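Toy and Oddments Box Check: my walk-round list with comments

Room: back playroom, Vurcombe Hall
Check done: April, started just after the morning group went home
Boxes on the list: 17
Overall: fine to carry on, four things to sort

I've been doing this check long enough to have my own way round it, so if you're picking the list up after me, feel free to do it in a different order. I start with the floor and the shelves, then do the boxes one at a time, and leave the paperwork for when I've got a cup of tea. The comments are what I found this time.

PART 1: THE ROOM

1. Floor clear between the door and the shelves?
Yes. I moved one rolled-up play mat that was leaning where the door swings. It lives behind the book trolley now, please leave it there!

2. Shelves steady when you push them?
Left and middle ones are good. The right-hand one rocks a bit at the front. I've folded some card under the foot for now and put it down as a job to do.

3. Heavy boxes on the bottom?
Mostly. The building bricks had crept up to shoulder height again (they do this every single month) so I brought them down. Nothing above the second shelf should be more than you can lift with one hand.

4. Socket covers and sockets?
All sockets by the low tables switched off. No cracks, no scorch marks, nothing plugged in that shouldn't be.

5. Lights and window catches?
Both fine. The far catch is stiff but it does shut.

PART 2: THE BOXES THEMSELVES

6. Any staples, torn edges or soggy bottoms?
Two of the Murdale boxes have gone soft along the base and want replacing before somebody picks one up and the lot goes through. I've turned them on their sides so they don't get filled again. The rest are sound.

7. Hand holes and punched holes not ripping?
I run a finger round each one. One tear, on the dressing-up box, taped inside and out.

8. Box label matches what's in it?
Hit and miss, if I'm being fair. Pan is the name we gave the sorting corner years ago and half the labels still say "Pan" and nothing else, which tells you only where the box came from. I rewrote five of them. The others need doing when we've got a pen that works on brown card.

9. Only toys in the toy boxes?
No, and this is my main comment of the whole check. Anything electrical belongs in the lidded Grarko tub on the top shelf in the kitchen, and that goes for chargers, plugs, battery packs, fairy lights, the lot. A plug looks like a perfectly good building block when you're two. The prongs are hard and they're just the right size to poke with, and a little one who's got hold of a plug will soon go looking for somewhere to put it.

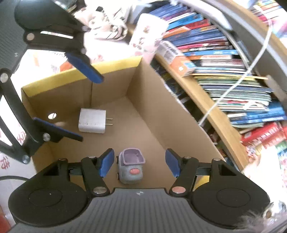 Item 9: toy car and a white plug-in adapter in the same cardboard box.

Marked as FAIL for that box, and I've written "adapter to kitchen tub" next to it. It goes in the tub until I can find out what it belongs to, and if it hasn't been claimed by the next check it goes to the recycling point. Please don't try it in a socket to see what it does. The casing has scuffs on it, so I'd like it looked over properly first.

PART 3: THE TOYS

10. Wheels on tight?
Give every wheel a proper tug and a wiggle. I do the little cars last as there are so many of them. One lorry had a loose back axle and has gone in the bin.

11. Noses, knobs, eyes and other stuck-on bits?
Same again, tug and wiggle. If a fingernail goes underneath, the toy comes out. I pulled a knitted rabbit with one eye hanging on by a thread. I'll sew it at home, it's too nice to throw.

12. Small parts tester used on anything doubtful?
Yes. Three pieces dropped straight through, all from the marble run, so the marble run has moved to the cupboard for the older ones.

13. Sharp edges or splits in the plastic?
One tea-set saucer, chipped. Gone.

14. Clean?
Clean enough, although the animals box was a bit sticky and I've no wish to know what with. Everything in it was washed in warm soapy water and left on the rack.

PART 4: JOBS TO DO

Right-hand shelf foot: needs a proper fix. Not urgent, but don't load the top of it.

Two soft boxes: replace. Spares are flat behind the kitchen door.

Adapter: see item 9.

Labels: carry on from where I stopped, which was the wooden trains.

Money: there's 50 pounds left in the repairs tin, which ought to cover the shelf and a decent marker pen. I'll put the receipt in the folder.

Next check is due at the start of next month. The list is kept in the green folder on the hook, and if the hook's empty it's on my kitchen table and I'll bring it back.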